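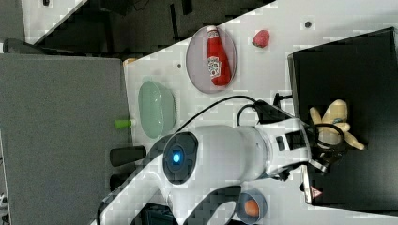

Real Colander, Pretend Banana

By Ingeborg Albers
Nov 24, 2024

I bought my first piece of soft fruit for a nephew and then kept it. It was a plush pear with a felt leaf, and it sat on top of my refrigerator through two apartments, looking cheerful. So I'm not a neutral party when it comes to play food. I love it. I love it most of all when it gets mixed in with actual kitchen stuff, the kind you could rinse lettuce in, and that's the sort of play kitchen I've been setting up at home ever since my sister's kids started coming over for long weekends.

The usual way to do this is to buy the whole set. You know the one – little stove, little sink, everything the same three colors, a faucet that turns and a cupboard door that comes off by spring. We had one from Rolance and it was perfectly fine. The kids played with it for a while and then went back to pulling saucepans out of my bottom cabinet, which were bigger and louder and belonged to a grown-up. I took the hint.

What I do now is pick a table and leave it plain. White is lovely if you've got it, because a strawberry on a white table looks like the only strawberry in the world. Then I put out things with some size to them. A green colander, the see-through kind, is a great place to start. It weighs next to nothing, it has all those tiny holes to poke at, and you can wear it on your head when lunch gets boring. Add a bowl in the same green and a plate in some other color (I have a soft spot for that dusty purple that isn't quite gray) and you're practically open for business.

A plush banana is my other must-have. Pale yellow, floppy, the kind with the peel flopping out in all directions so it ends up looking a bit like a flower! Plush bananas don't roll off the table and they don't hurt when thrown. Mine gets served in a big black tray these days, and I have to say it suits the banana very well. Anything looks more important on a tray.

Now, the ketchup. Every pretend meal in my house ends with ketchup, including the strawberries, including soup. You want a bottle with a nice wide red body and a white cap, and you want it big enough that a small person has to use both hands. I lay ours down flat on the plate when we clear up because standing it upright is just asking for a crash.

The toaster oven is where people start to disagree. I like having one on the table, since a meal feels much more like a meal once something has gone into an oven. Ours is an old Morex that stopped heating in May. My brother-in-law took the cord off for me, and it's now baked more birthday cakes than it ever did in its working life. If yours still works, please don't use it for this. Get a cardboard box, cut a door, draw on some knobs. The kids truly don't mind.

I used to sort everything at the end of the day, food in one basket and dishes in another. I gave that up. The banana lives in the colander, the strawberry lives in the bowl, and the plate goes underneath, so the whole kitchen comes off the shelf in one armful and lands on the table already halfway to a recipe.

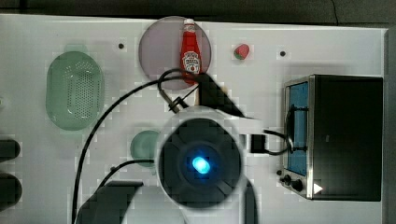 Ohemaa Gbeho thinks I'm much too relaxed about scale. Her feeling is that a full-size bottle next to a small plate makes kids pour and grab, and that they cook more carefully when everything is cut down to fit their hands. She keeps a basket of wooden spoons she has sawed short herself, and she told me I'd be amazed how long a four-year-old will stir with the right spoon. I borrowed one and she's right about the spoon. I'm keeping the big bottle, though.

Where we do agree is on having less out. My table used to be heaped with stuff and nobody could find a corner to chop on. These days I put out one fruit or maybe a couple, a few dishes, and leave plenty of bare table around them. The rest stays in the closet and gets swapped in whenever the menu goes stale. Last time the pear came back out, after all these years, and was made into pizza.

COMMENTS

Jihad Boutros
We do this with a muffin tin and whatever socks have lost their partner. Rolled up they make decent bread rolls. Any tips for washing plush fruit? Ours has been kissed a lot.

Ingeborg Albers
Pillowcase, cold wash, gentle cycle, then I dry it on the windowsill. The leaf on my pear got a little wrinkly but it survived.

Leen Zoubi
My daughter is 11 and still gets the play food out when her cousins visit, mostly so she can run the restaurant. She charges extra for ketchup.

Efren Dimaculangan
Team small spoon here, sorry. But I'm stealing the colander idea for storage.

Contact the editors | © 2024 Korside Magazine | Back to top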